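Workshop Tips > Clubs & Classes

I help out with the Motwood robotics club two evenings a week, and after a whole season of watching teenagers (and me) make a mess of a perfectly good work table, I've got a pile of tips to pass on. Most of them have very little to do with code! They're really bench tips, and I've started using half of them in my own garage.

Paper first. We put brown kraft paper down on the whole table before anything gets bolted or sorted. It's cheap, you can write on it, and small parts show up much better on it than on a shiny top. Roll it out the day before if you can and put something heavy on the corners, or it'll try to curl back up on you all evening. It's going to crease anyway. Ours looks like an old grocery bag by March and it still works fine.

Then painter's tape, the blue kind. Lay the long strips first, press them down with the side of your thumb, then do the cross strips over them. I used to measure every line with a steel ruler until Alfie Fairclough did a whole table by eye while I was still hunting for my pencil – and his was good enough. A line that wanders a bit is no trouble as long as everybody calls the squares by the same names. We write ours down on an index card, letters one way and numbers the other.

If you're sorting small stuff, line your bins. Black parts disappear in the bottom of a dark bin and they rattle around on bare plastic. A sheet of plain white paper does it, or a bit of thin white foam if you have some left over from packaging. Cut it a little small so it doesn't ride up the sides. Foam grips better and paper is easier to swap out when it gets grubby, so I keep both on the shelf.

Our season project was called Louro (the kids picked it, don't ask me). The job was to move push buttons between bins and a little conveyor with two arms, and we kept a tally of every try on the whiteboard. 462 tries by the end, and 262 of them went down as good ones. The team from Brendudberg did better than us at the meet, and I've stolen at least one of their ideas for next year – they tape a checklist right at the operator's elbow, five lines long, and read it out loud before every run. Esa, our youngest, now reads ours in a sports announcer voice.

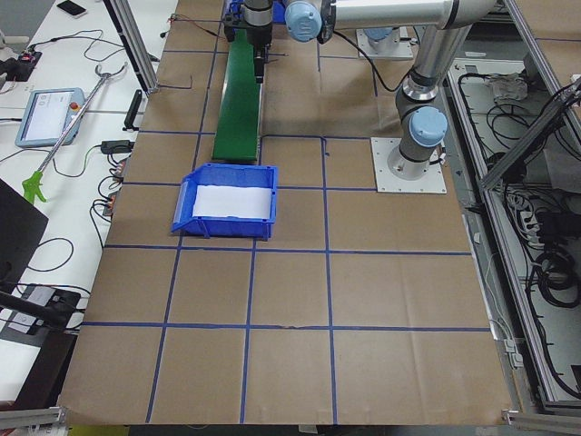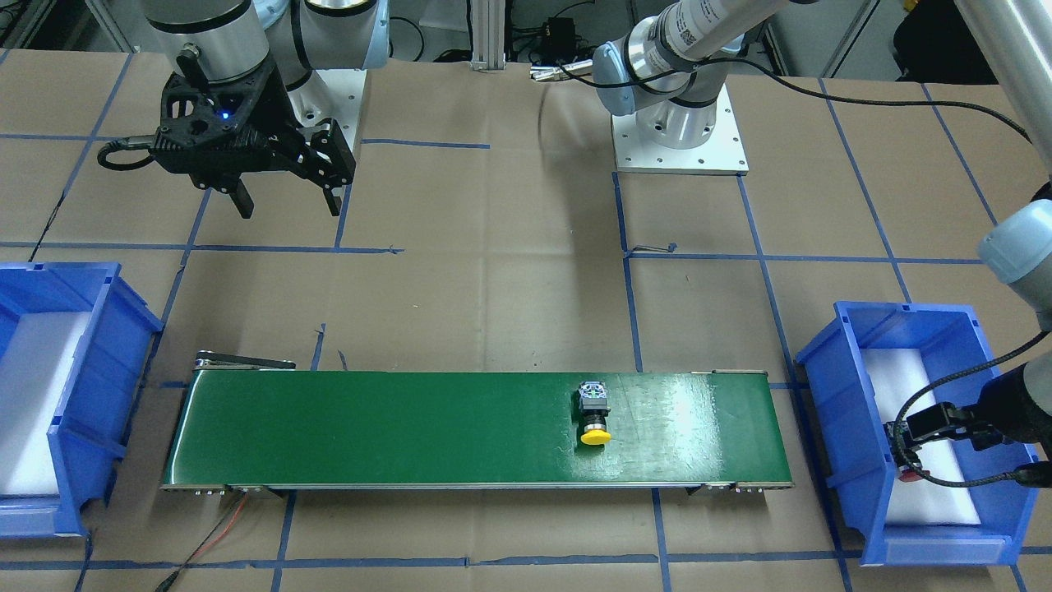
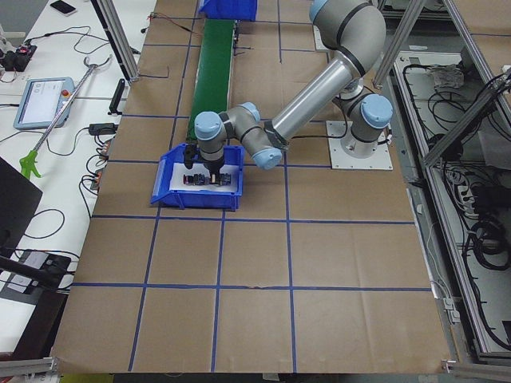 Cables are the thing I nag about most. Give every adapter a tag at both ends before you plug it in, and do it with masking tape and a marker if you've got nothing fancier. Leave slack where something moves and tie up the rest. The side desk is where I lose the argument every time, with the phone and the adapters and the teach pendant all on it together, and the long grabber with the green jaws lying across the lot. Buy one of those grabbers, by the way! They're great for anything that rolls to the back of a deep table, and they save you leaning over the work on your stomach. I'd hang it on a hook, though, and I've now put up two hooks.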